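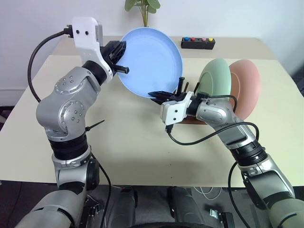

15/01/2021

Equipment planning for the next order. Rhona wants the list before the end of the month, so I went through what we have and what we keep running out of.

Fingers first. The dish tasks eat them. Plates are the worst because both grippers end up on one rim and the tips take the load sideways. Trimberg quotes 62 per pair, and 330 for a set of six pairs. We should take the set. I asked if they would sell tips alone and they won't.

Cables. The gripper cables have to loop wide enough to clear the elbow, and the ones that came with the arms are only just long enough. Yeoh has a longer version with the same plug. Want four, two to fit and two for the drawer. More zip ties too, and somebody please trim the tails on the ones already fitted.

Third arm as a spare: Ostier came back at 1947 without a gripper, delivery in October. Trotden is cheaper but the mounting holes don't match ours and we would need an adapter plate made. Rhona Gillies thinks the adapter is a day's work. I think two, plus the time to redo the calibration files. Leaving both quotes in the folder until she has looked at them.

Dishes and rack. Put down 100 for the year. The colored plates are fine to handle and easy to tell apart in the recordings, so buy the same shape again if the shop still has it. Would like a second rack with wider slots. With two plates side by side there isn't much room for the fingers to get in behind the front one.

Button box: no change, keep it. A spare would be nice but it can wait.

Not on the list yet: a decent tray for the cables under the table. They are still on the floor. Measure the underside before ordering anything.

To do: ask Yeoh about lead time, check if the Trimberg price includes shipping, send Rhona the totals.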